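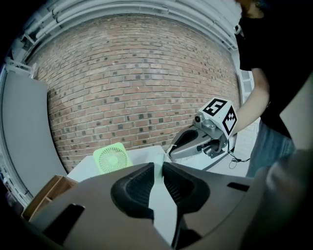

# Stevance hand grippers: build notes and data card

Stevance is a hand-held gripper with a small camera on it and a marker cube fixed to the body. We build it in the shared workshop in Zernesmont, and with it we record short tasks on a table. This repository keeps the notes of the build, the scripts and the description of the recordings. The recordings themselves are on the workshop disk (see "Getting the files").

The text is written by Sebastião Moura. English is my third language, so please correct it by a pull request if something is not clear.

## Status

- Grippers: working, body version C
- Marker cubes: working, we changed the glue in April
- Recordings: 1,294 in the present release
- Robot side (the arm, named Dileo): not finished, see the last section

## What is in the repository

```
body/ drawings of the housing and the jaws
cube/ marker sheets for printing, one file for each cube
scripts/ check, cut and rename the recordings
tasks/ one text file for each task
notes/ diary of the build, partly in Portuguese
```

The folder `notes/` is not tidy. Genivaldo Pacheco wrote the part about the springs and it is the most useful page there.

## Building one gripper

1. Print the housing lying on its flat side. With supports under the curve it takes one night on our printer.
2. Clean the slots with a small file before you put anything in them. When the plastic is rough, the jaw does not come back fully.
3. Mount the pads. The ridges must look to each other. Press the trigger ten times with nothing between the pads and look whether they meet in the middle.
4. Fix the camera, then the cable. Leave a free loop of cable, so that the hand can turn without pulling the connector.
5. Glue the cube last. Check the number of the cube in `cube/list.txt` before the glue, not after. I did it in the wrong order one time and had to cut the cube off with a saw.

The left and the right gripper are the same part, only the cube is different. If you exchange them, the scripts will not complain, but all positions will be mirrored in a strange way.

### Marker sheets

Print them at 100 % on matt paper. Glossy paper gives a reflection under the ceiling lamps and then the cube is lost for a moment. Keep the white border around each pattern. Svitlana Kostiuk tried a smaller border and the detection became clearly worse.

## Recording

One person stands at the table with one gripper in each hand. Before the first recording of a session we do the following:

- show each cube slowly to the other cameras, all sides
- open and close each gripper fully, two times
- say the name of the task aloud
- start the recording with the jaws open

The table is white and we do not cover it. We tried a cloth with a pattern, it moved together with the objects and made more work. The objects stay where the previous person left them, except if the task file says something different.

Cables are the weak point of this setup. Please look at them before you make a large movement — a pulled connector does not always stop the recording, sometimes the file continues with the last picture frozen.

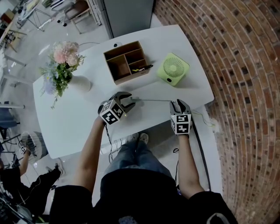
*Two grippers in use at the white table, with the desk organiser, the fan and the flowers.*

### Objects on the table

We took ordinary things that people in the workshop were ready to leave there. Some remarks for those who want to use the data:

| Object | Remark |
|---|---|
| Desk organiser, wood | Compartments of different sizes. Fixed position only in the task `pens`. |
| Pens | Exchanged often. Do not depend on the colour. |
| Desk fan, green | Always without power. The grille is difficult for depth estimation. |
| Vase with artificial flowers | Leaves hang over the table and can hide a cube. |

The flowers are from Aparecida Arruda, and she wants them back at the end of the year. After this the vase will stay but the bouquet will be another one.

## Data card

**Content.** 1,294 recordings of hand-held grippers doing 29 different tasks. Each recording has the video of each gripper, the video of the head camera when it was worn, and one table with the positions of the cubes.

**Length.** We cut everything at 500 frames. If a task takes more, it is divided in two files with the endings `_a` and `_b`.

**People.** Members of the workshop, all adults, all signed the paper that is in the office. Hands, forearms and clothes are often in the video, and also other people who work in the same room. Who wants to be removed can write to Neusa Paiva, and she deletes the complete session.

**Place.** Only one room. The brick wall is in a big part of the recordings, and a model can learn the wall very well and nothing else. Please test in a different room before you trust any result.

**Labels.** Task name, left or right hand, and success yes/no. The success was decided by the person who recorded, directly after the attempt. It was not checked by a second person.

**Known problems**

- In 10 recordings the two cubes have exchanged numbers. They are listed in `scripts/swapped.txt` and the loader corrects them.
- The wide lens bends straight lines strongly at the border. The correction file is for body version C only.
- Sound was recorded in the first sessions and is removed now. Some old file names still contain `audio`.

## Getting the files

There is no public download at the moment. Copy the data from the workshop disk, folder `meireles/stevance`. Meireles is only the name of the disk. After the copy, run:

```
python scripts/check.py --all
```

It prints one line for each damaged file. If there are many lines, the copy was interrupted, please do it again.

## Open work

- The wrist adapter for Dileo. The drawing exists, but the screw holes are too near to the edge and the first print broke.
- A better place for the cable, maybe inside of the housing.
- Translation of `notes/` — Genivaldo does the springs page, the other pages are free.
- Second colour of pads for the tasks with dark objects.

Write in the issues if you take one of these, and put your name beside it in `notes/who.txt`.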